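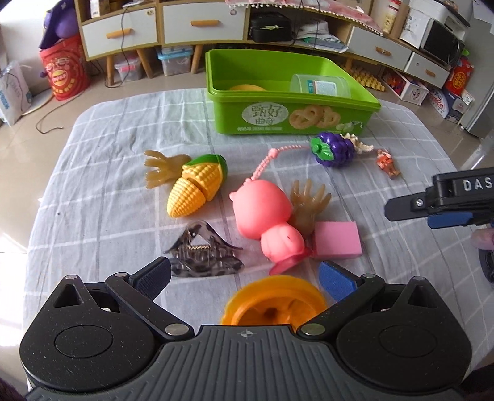 Figure 10.1 Toys spread on a gray and white checked sheet, with the green cookie box at the back.

CHAPTER 10
Small Things and Where They Live

Shares 300 | Comments 2

Toys are a wonderful place to start learning about household order! They come in every shape, they belong to no obvious family, and they get used hard every day. Look at the mix in Figure 10.1. There is a toy corn cob in two halves, a bunch of purple grapes, an orange cup-shaped toy on its side, and a claw hair clip in with the rest. Any one of these is easy to put away. Put them together and you have a real sorting problem, the kind this chapter is all about.

In Chapter 9 we worked with large pieces (beds, tables, shelving) that mostly stay where we set them. Small things travel. When Severyn Hnatiuk began his home study in the town of Nurkine, he listed 3,350 small objects, and he found that the ones without a regular spot were the ones people kept hunting for. His notebooks are a joy to read, full of buttons and spoons and half-finished puzzles, and we will come back to them in Section 10.3.

10.1 The Spread

Before you sort anything, lay it out. A plain sheet works very well: it marks off a work area, and you can gather up the corners if dinner is ready before you are. Leave a little space between the pieces. At the Villwood teaching home, students do this first step without talking, which sounds strange until you try it and notice how many groupings pop into your head (food toys, bath toys, pink things, squashy things, things that roll).
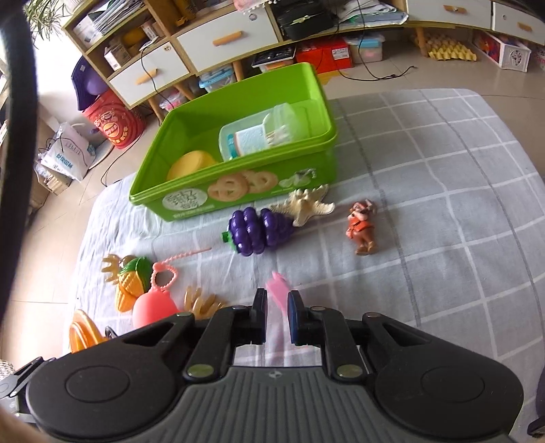 Figure 10.2 The lime-green box behind the purple toy grapes. A yellow round lid and a clear container are in the box.

10.2 Choosing the Container

A container doesn't have to be made for the job. The green box used in this chapter has cookies printed on its front, and it is a fine size for small toys. What matters more is the opening. A wide one lets you see what you own and lets a four-year-old drop things in from above, with great pleasure!

Containers can also sit inside containers. Students at the Dillska workshop call this "nesting," and we will use the word from here on. Beads and other tiny parts go in the inner container, bigger pieces go around it.

We use cookies to remember your reading position. Accept | Manage settings

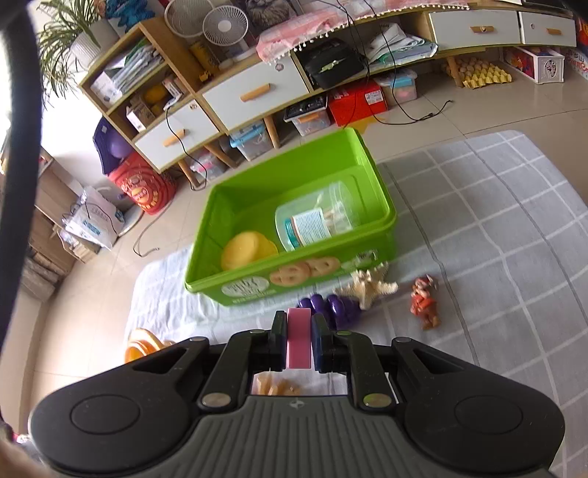 Figure 10.3 The wider room: a low cabinet with white drawers, open cubbies, and lidded bins on the floor beneath it.

Now step back and take in the room. Drawers hide their contents, cubbies show them, and clear bins fall somewhere in between. Dovhaniuk's rule of reach, which opens the next section, will help you decide which toys go where. Before reading on, pick a drawer at home, spread out what's in it, and write down the first 2 groupings you think of.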